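Print | E-mail

Section 5: Care of Cabinet Fronts

5.1 General

This section applies to all Herno base and wall cabinets fitted with Voridine fronts. Read it in full before using any cleaning product. Damage caused by unsuitable products is not covered by the warranty.

5.2 Routine cleaning

1. Close all doors and drawers.

2. Add one capful of Isora mild soap to 500 ml of lukewarm water.

3. Dampen a soft cloth in the solution and wring it out well.

4. Wipe each front in the direction of the grain. On fronts with grooved outlines, follow the groove with a folded corner of the cloth — do not use a blade or wire brush. 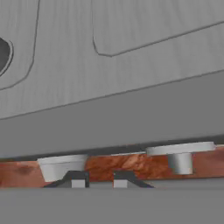 5. Dry the surface at once with a clean cloth. Do not leave water standing in grooves or recesses.

CAUTION: Do not apply bleach, acetone or scouring powder. Do not use a steam cleaner.

5.3 Grease and stubborn marks

1. Test Seyoum degreaser on a hidden area and wait 4 minutes.

2. If the color has not changed, apply the product to the mark with a cloth. Do not spray it directly on the front.

3. Rinse and dry as described in 5.2.

NOTE: Store all cleaning products below 23 °C and out of the reach of children.

Revised Jan 18, 2026

Print | E-mail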